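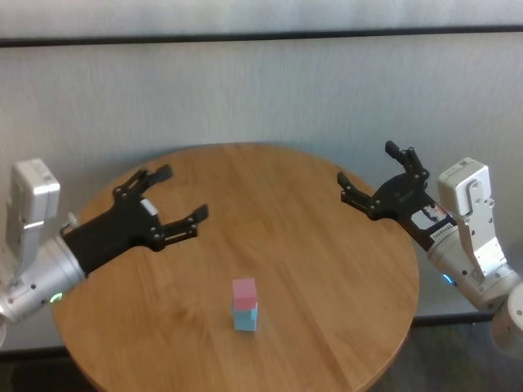

Ridus two-finger grippers with the Plukeo controller: great hands, one bad habit

I've wanted decent grippers on my two-arm setup for ages, and in January I finally gave in and ordered a pair from Ridus. Single grippers are $849 and I talked myself into the "Plus" version at $1059 (each, ouch) with the Plukeo controller already set up. I'd read exactly one review before buying and it was glowing. Mine is going to be mostly glowing too, right up to the part where it drops things when you hit stop.

Good stuff first. The box from Ridus was packed really well, every screw was bagged and labeled, and I had both grippers bolted on before lunch. If you've ever fought with a Cosari adapter plate, you'll know how rare that is! The fingers open nice and wide, way wider than my old ones, and they don't have that little wiggle at the tips that used to drive me nuts. My test for everything is stacking blocks, pink and light blue, on the round wooden table. It's a dumb test and I love it. Blocks are light and they show you right away if your grip is off by a hair.

The Plukeo software took me longer to like. The setup screens are pretty, but grip force is buried in a menu called Comfort, and there are two save buttons that save different things. Once I had my profiles sorted, though, the left arm was picking up a pink cube and setting it down on blue ones as gently as I could have done it myself. I ran that little routine over and over while I made dinner and kept wandering back in to watch. 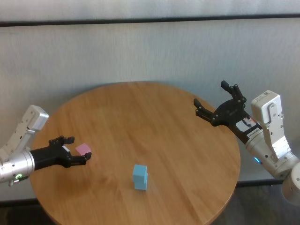
Page last updated April 21, 2025 (new section on the stop behavior, score lowered)

So, the fault. When you press the stop button, the arms freeze the way they should. The grippers are supposed to hold whatever they've got. The manual says so in bold type: "grip is maintained on stop." Mine holds for a moment and then lets go. I timed it off the controller log and the gap is 700 milliseconds, every time, which is just long enough that you've started reaching in.

With a foam block, who cares, it lands on the table and you pick it up. But I found this out with my hand under the gripper, going to nudge a block I'd set crooked, and the one it was holding bounced off my knuckles. It didn't hurt a bit. It did make me think about the glass jar I'd been planning to try that weekend, and the jar went back in the cupboard.

I figured I'd done something wrong (usually a safe bet), so I spent an evening testing it. I swapped the left and right grippers. I changed the cables. I put the factory profile back on. Out of 11 stops with something in the fingers, I got 11 drops, and the log never showed a fault. As far as Plukeo is concerned, everything went fine – and that bothers me more than the drop does.

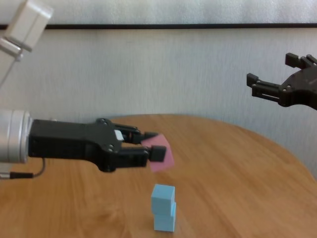 I also tried it at different heights and with the cube gripped off-center or tilted, in case a bad grip was setting it off. Made no difference at all. Low, high, straight, crooked, the fingers opened on the same beat. Pausing from the software screen is fine, by the way, and so is just ending a routine. It's only the real stop button, the one you'd slap in a hurry.

I wrote to Ridus support and got a friendly answer the next day telling me to contact Plukeo. Plukeo told me the stop timing is set by Ridus. After a few more rounds of that I bugged McAlister, the store I bought from, and they were the ones who got me somewhere. Their tech had me look for a setting called Idle Release, which is on from the factory and relaxes the fingers when the arm hasn't moved for a bit. The controller seems to treat a stop as idle. Turn it off, save with BOTH buttons, power cycle, and the grip holds.

I've repeated my stops since then and haven't had a drop. But the setting comes back on after a firmware update, with no message, so now I check it before every session. There's a sticky note on the controller. For this kind of money I shouldn't need a sticky note!

If you already own a pair, please go try it with something soft before you trust it with anything else. Keep your hands out until the fingers have been still for a good few seconds, and don't go by the log.

Would I buy them again? Probably, yeah. The grip itself is lovely and I haven't found anything near this price that handles small light things so well. I'd skip the Plus, the extra finger pads are still in the bag. And I wouldn't put these in a classroom or anywhere kids might be reaching across the table until there's a proper fix.

Hardware: 5 out of 5
Software: 2 out of 5
Overall: 3 out of 5 (was 4)

McAlister says a firmware patch is in the works. I'll rerun the stops when it shows up and change the score if it deserves it.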